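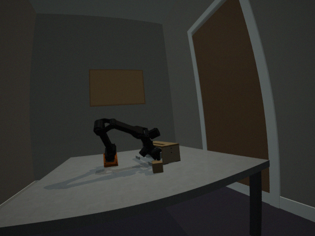

Wrist camera results, part two

I finally have numbers I trust, so I'm writing them down before I start changing things again.

The question for this summer was a simple one. If you train a policy in simulation to pick up a small cube and bring it to a box with a slot in the top, how much does the wrist camera help over a single fixed view of the whole table? Most people I talk to assume it helps a lot. I assumed that too, and my first runs in June seemed to say so. Those runs had a bug in them, which I covered in the last post, and I threw them all out.

For the new round I collected 1619 demonstrations in Nesthorpe, the simulator setup I've been using since the spring. All of them are scripted, with noise added to the waypoints so the paths don't come out the same. After filtering out the ones where the cube never left the table or the arm ran into its joint limits, 771 were left. That is a worse yield than I wanted. Most of the rejects came from one bad range in the noise settings, and I didn't notice until the whole batch had finished on a Wednesday night. I kept the good ones and didn't rerun it.

I trained the policy two ways on the same 771 demonstrations. One version gets the room view only. The other gets the room view and the wrist view together. Everything else is the same: same network, same number of steps, same seeds. I also put the same lens distortion on the room view in both, so straight lines in the room bend a bit. I left that in on purpose. A policy trained on perfectly straight images tends to fall over when you hand it a cheap wide lens, and I would like to move this to hardware at some point.

Each version was tested on 80 starting positions that were not in the training set. I scored two things separately, the grasp and the drop into the slot.

On the grasp, the wrist camera won clearly. The room-only policy gets the gripper to the right neighborhood and then closes a little early or a little to one side. You can see why if you look at how few pixels the cube takes up from across the room. With the wrist view added, most of those near misses went away.

On the drop, the gap almost closed. I spent most of August trying to work out why, and I think the answer is plain occlusion. Once the fingers are near the cube, they fill most of the lower half of the wrist image, and what you can make out of the rest of the world is whatever fits between and above them.

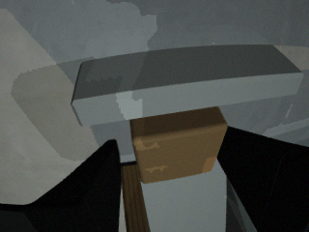
Wrist view, with the cube between the fingertips and a gray bar just above it.

To check the occlusion idea, I blanked the wrist image after the grasp and ran the 80 positions again. If the policy had been using that view to line up with the slot, the drop score should have fallen. It moved by 2 trials. That's close enough to nothing that I'm willing to say the policy was doing the second half of the job from the room view.

Borghild Granström read a draft of this and pointed out that blanking an image is a rough test, as the network has never seen a blank one. She's right. A fairer version would be to train with the wrist view randomly dropped so the policy is used to it. I've started that run. She also asked whether a wider wrist lens would fix the problem by getting more of the box into view. Maybe. It would also make the cube smaller, and the cube being large is where the grasp improvement came from in the first place. I'd want to try it before guessing.

A few notes for anyone repeating this. I used Cisach for training and left the settings at their defaults except for the batch size, which I cut to fit in memory. Rendering both cameras made collection noticeably slower, and I would render the wrist view at a lower resolution next time. Check your shadows, too. In one early test I had moved the light between collection and evaluation, so the arm's shadow landed on a different part of the table, and the room-only policy got much worse. The two-camera policy hardly cared.

The Myklebust scripts I used for scoring are cleaned up now, apart from the plotting code. I'll put them up with the filtered demonstrations once the dropped-view run is done. After that I want to try the same comparison with the box in a new spot each time, starting with small moves of a few centimeters.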